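Home | Threads | Lists | Log in

Madhu Sandhu
January

We use cookies to remember your settings. Accept / Manage

Thread: the "zero waste" capsule from Skodow, and why I'm not buying it

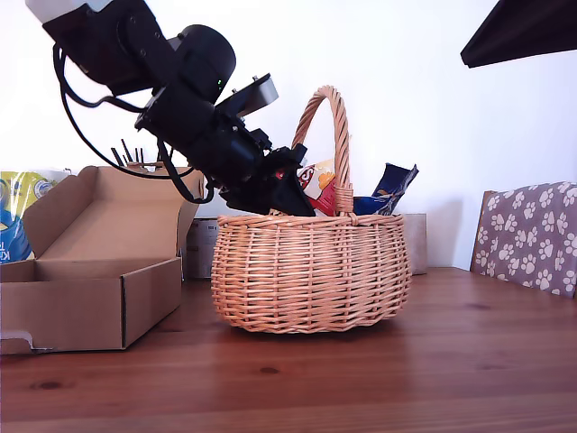 Skodow says its new 62-piece capsule creates zero waste, and I have read the lookbook twice without finding out what that means. Zero waste on the cutting table? In the dye house? In the box that gets sent back because the sleeves are too long? I'll still want to know where the offcuts went.

2/ The yarn is listed as "recovered Skendine." Recovered from what? Mill scraps and old garments are very different things. Spinning up clean mill ends is a decent habit, and plenty of mills did it long before there was a hangtag for it.

3/ I wrote to ask. The reply said the figure was "100 percent verified by Clindix." Fine – verified to be what? I asked for the report and got a discount code.

4/ Compare Nedelcu, who showed 5 coats last season and printed the pattern layout on the lining of each one. You can see how little cloth is left between the pieces. I don't love the coats (the collars are fussy), but I believe them.

5/ Someone will say I'm picking on a small label. The plain crewneck is 200 dollars. At that price I get to ask about the seams, which are cut and sewn, by the way. Fully fashioned knitting shapes each panel on the machine and leaves far less to trim. If you're going to say zero, that would be a place to start.

6/ The colors are good. The rust cardigan is very good. I'd have written a nice short post about the cardigan if the word "zero" weren't printed on the label.

7/ If anyone has seen the Clindix report, send it over – I'll read it Sunday and post what it says, including if I'm wrong.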